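3.2 Lid-lifting and the household clock

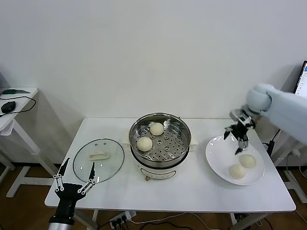

Figure 4. Electric steamer with two buns in the basket; glass lid on the table at left.

Every recipe in our corpus gives a steaming time, and almost every household ignores it. Of the 200 diary entries that mention steamed buns, only 18 record the use of a timer. The rest rely on what Biswas and Harb have called kitchen time, a unit that stretches to fit a phone call and shrinks when a teenager walks in hungry.

The lid is where the trouble starts. Printed instructions are firm that it should stay on. Our diarists are equally firm that they never touch it, often in the same entry in which they describe how the buns looked at the halfway mark. One participant in Bratmont logged six separate checks under the heading "left alone". We coded these as monitoring, after a lengthy discussion in which "meddling" was the favoured alternative.

Disagreement between generations was sharper than we had expected. Older cooks judged doneness by smell and by the colour of the dough, and regarded the dial on an electric steamer as a kind of ornament. Their adult children trusted the dial, then phoned home to ask whether they should. Vaněk reports a similar pattern in her study of dumplings, though her participants at least agreed on what a dumpling was.

Shared households complicate matters further. Where two people cooked together, the diaries rarely agree on who was in charge – and where the buns collapsed, both entries tend to name the other person. We return to the question of blame in Section 4, along with the neighbour in Pedell who was held responsible for three batches without having entered the kitchen.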